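Zelby HOME Mug, White Ceramic

Home > Kitchen > Mugs and Cups

$30.00
In stock, posted from our Cernport shop

We've had a soft spot for this mug ever since the first box landed in January, and it's the one that people pick up, put down, wander off from and then come back to before they leave! It's a plain white ceramic mug with HOME across the front in bold black capitals, and a line of tiny lettering tucked in underneath that you'll need your reading glasses for (I certainly do). The lower half is ribbed all the way along, so there's something nice to wrap your fingers around on a cold morning, while the top half is left smooth. The colour inside is a soft grey with a touch of lavender in it, and it looks lovely with a milky tea.

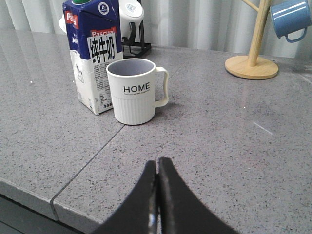
The HOME mug on a speckled grey stone benchtop, with a carton of Pascual milk behind.

The handle is a squared-off loop with rounded corners, and it's roomy enough for my big hands, which is more than I can say for half the mugs in my own cupboard. Anouk Dekker, who does our buying, wanted something that would sit happily next to mismatched plates and your nan's old teapot, and I reckon she's nailed it. White goes with everything, and the black lettering is easy to spot when the whole family has left their cups on the bench.

Details
Material: ceramic
Colour: white outside, grey-lavender inside
Holds: 222 mL, filled to just under the rim
Item number: 215
Care: dishwasher and microwave safe. Please don't put it in the oven.

Delivery and returns
Each mug travels in its own cardboard sleeve with plenty of paper around it. If it doesn't suit, send it back unused within 30 days and we'll happily swap or refund it. For breakages in the post, just email us a photo and we'll sort out a new one.

If you're after a few for an office or a holiday house, give the shop a ring and ask for me, Dean Pearce. I'm in most mornings.

Page updated September 2018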